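Najwa Sfeir buys used clothes by weight. Every Saturday at 6 she is at the Asidska warehouse, where 700 pounds of shirts, coats and jeans are tipped out for dealers to sort.

She checks collars first, then underarms. Most cotton tees sell for two dollars at her store, Jastia, and the worn ones go for rags.
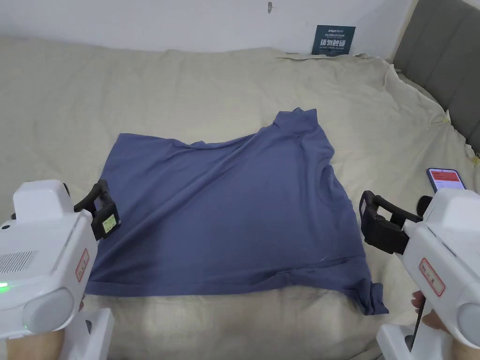
A blue cotton T-shirt on a pale beige sheet.

Prices have gone up. A bag that cost her $80 last June costs more now - and holds fewer good pieces. Biljana Kolev, a dealer at the next table, has stopped buying denim.

Sfeir still takes it. Her customers ask for jeans before anything else.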